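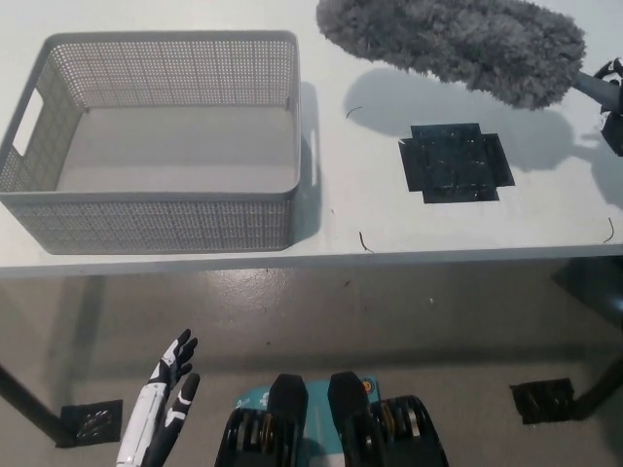

Speaking time: 2 minutes

Care of the mobile unit at Rodden: speaker notes

Opening. Thank the Ranelden site for hosting. State that the talk covers one machine only, the wheeled unit in the tabletop cell, and how it is kept fit for daily work.

The task. The unit holds a gray duster by its handle over a white table, beside a gray storage basket. The work is light, but dusting sheds fibers. Point out the thin dark strands on the tabletop. Strands of this kind are our main concern at the gripper and at the wheels.

Cell setup. The table legs stand on black square bases. Their positions are checked every Tuesday against the floor plan. If a base has shifted, the table is moved back before the unit is switched on. Staff should not correct the arm path to suit a table that is out of place.

Gripper. Power is off and the arm is supported before anyone touches the fingers. Wipe the contact faces with a dry, lint-free cloth. Remove fibers with tweezers and do not use compressed air. The faces are replaced after 100 hours of gripping time. Van Acker supplies them in pairs, and both are changed together.

Wheels and base. The wheel assemblies sit on either side of the teal base. Inspect them with a flashlight at the end of each shift. Hair or thread must be cut away and never pulled. Sweep the concrete floor before the first run, including under the table.

(Pause for questions on the wheels. The Rodden staff usually have several.)

Records. All work is entered in Grarkiver on the same day. The log held 267 entries for this unit at the close of October, and 40 of them concerned fibers. Entries must name the part, the finding and the action taken. "Cleaned" alone is not accepted.

Restart. Run the arm without the duster first, then with it, at reduced speed. Return to full speed only after both runs finish without a fault message.

Close. Refer the audience to the printed checklist by the door. Questions on spare parts go to the Ranelden stores desk.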